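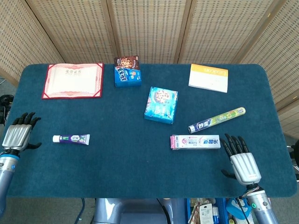 Category: Meeting Notes / Manipulation Software

Minutes of the software meeting, 10 August 2023

Present: Judite Bastos (chair), Vitória Garcia (perception), Jaime Bettencourt (planning and control), Rodrigo Loureiro (tooling)
Excused: Filipa Paiva. She sent her comments in writing, and they are included under item 4.
Minutes taken by: Rodrigo Loureiro

1. Minutes of the previous meeting

Approved with one correction. The sentence about the Listano planner should say that the old version stays available on the branch, and not that it stays in the release. Jaime has already corrected the page.

2. Perception

Vitória presented the results of the labeling round for the tabletop set. There are now 648 labeled images. The boxes are found well when they lie straight to the camera, but the angle is still wrong in many cases when a box is turned on the diagonal. The cookie box and the toothpaste box are the two classes where she sees this most often. For the cookie box she believes that the printed picture attracts the model more than the edges of the package do.

The cling film roll has a different problem. The metallic end cap gives bad depth values, so the estimated length of the roll comes out too short and the grasp point moves away from the center. Vitória proposed to fit a cylinder to the colored part only and to ignore the end. Jaime asked if this would also work for shorter tubes. She answered that she has not tried it.

The flat items were discussed at some length. The white booklet and the open certificate folder stand very little above the felt, and the segmentation sometimes joins them with the table. Judite asked if it is possible to use color only for these two classes. Vitória thinks yes for the folder, because of its dark red border, and is less sure for the booklet.

Decision: color segmentation will be tested for flat items, behind a setting that is off by default.

3. Planning and control

Jaime reported on the new start check. Before a sequence begins, the planner now compares the pose of both hands with the expected start pose, and refuses to start if one of the fingers is outside its limit. The check takes 34 ms. Nobody had an objection to this delay.

There was a longer discussion on how to choose between left and right hand. At present the rule is a line through the middle of the table, and objects close to this line can change from one side to the other between two perception updates. Then the plan is thrown away and calculated again – in the worst log this happened 3 times before the first movement. Jaime prefers to keep the first choice until the object is picked or the attempt fails. Judite agrees, but she wants the operator to be able to cancel the choice from the Dralto panel.

Judite asked that the small toothpaste tube is used as the standard test for this change, as it is the smallest object in the list and the one which most often makes the planner hesitate.

Decision: hand choice is kept for the full attempt. The cancel button will be added in the same release.

Rodrigo asked if the speed limit near the table surface can be moved from the code to the configuration file. Jaime has no problem with it, but the value must be checked when the file is loaded. Left open.

4. Tooling

The replay tool can now open recordings from both arms in one window, with the same time line. Recordings made before January must first be converted, and the script for this is in the Rivas folder. Rodrigo apologized that the script does not have a help text yet.

Filipa wrote that the tool becomes slow when a recording has more than 200 segments. She suspects the preview pictures, which are all loaded at the beginning. She also asks that object names are written the same way everywhere. Now we have "snack box", "snackbox" and "box_snack" in three different files, and the comparison of results between them must be done by hand.

Vitória offered to make one list of names, and the other tools will read from it.

5. Actions

Vitória – cylinder fit for the cling film roll, including a test on the toothpaste tube
Vitória – common list of object names, sent to all for comments
Jaime – fixed hand choice and the cancel function
Rodrigo – help text for the conversion script; loading of previews only when needed
Judite – ask Tarkeo if the license covers a second planning computer

6. Other matters

Jaime will be on vacation during the next meeting. Questions on the start check can go to Judite in this time.

Last updated: 10 days ago by rloureiro

Related pages
Start check: limits and error codes
How to convert old recordings
Listano planner, notes on the old branch
Dralto panel: list of operator commands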